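The Inventory at Vornden

Item 328 was a cutting board, green, plastic, with a hole for hanging. The clerk wrote this down and moved to the next line of the form.

The form had been drawn up in March by the Llewellyn office, and it allowed one line per article. Article meant anything that could be lifted by one person. The playroom at Vornden was the last room on the ground floor, and the house was to be handed over with its contents listed, down to the toy fruit. The clerk had been paid for up to 2,000 lines and did not expect to need them.

The fruit presented a difficulty. The form had a column for Kind and a column for Set. A watermelon slice was a kind. Whether the slice, the banana and the small green one belonged to the board, or to the plates, or to each other, was a question of Set, and the Set column could not be left blank.

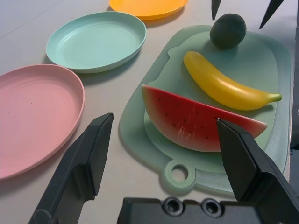 Golport Quarterly
Text: R. Gekuvau, contributing writer

The clerk began with wear. The red face of the watermelon had light scratches and white scuff marks near the center. Scuffing was entered under Condition, code 4: used, sound, no repair needed. The banana was glossy. The form had no code for glossy, so the clerk used the same one.

The small green fruit took longer. On the board it could have been a lime. The clerk wrote "lime," then struck it out, initialed the strike, and wrote "fruit, green, small." The guidance notes permitted this where the species was in doubt.

A first trial entered all of it as a single set, Kitchen, Toy. The system returned an error. A set needed a container, and a cutting board was classed as a surface. The clerk read the rule twice. It was clearly worded.

A second trial used the plates. Plates were containers under the notes, having a rim. If each fruit had its own plate, each pair could be entered as a set of its own, and the board could stand alone as a surface. The watermelon was assigned to pink, the green fruit to mint, the banana to yellow. The clerk had no grounds for this order and recorded none. 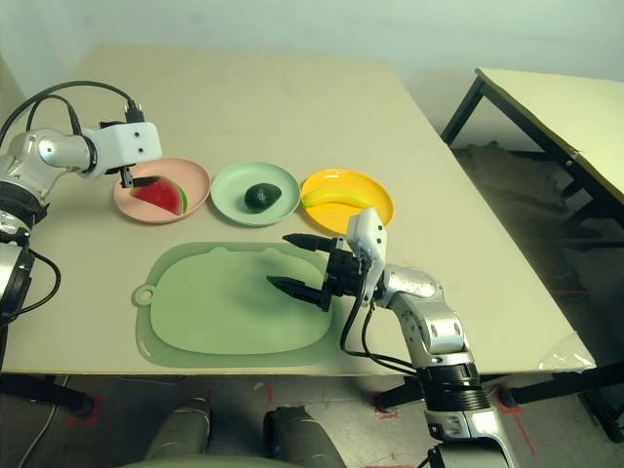 Photo: Golport Quarterly

On its plate the green fruit was slightly pear-shaped. The clerk went back to the line, struck out "fruit, green, small," initialed again, and wrote "avocado." There was now very little room left in the box.

The system accepted the entries. It issued a number for the page, 576, and asked whether the room was complete. The clerk checked the shelf, the window seat and the drawer under it, which held a spare key tagged for a different house. The key could be lifted by one person. It had no container except the drawer, and the drawer was part of the building.

The clerk opened a new line and wrote "key" under Kind. Under Set, after some time, the clerk wrote "see Llewellyn," and turned off the lamp.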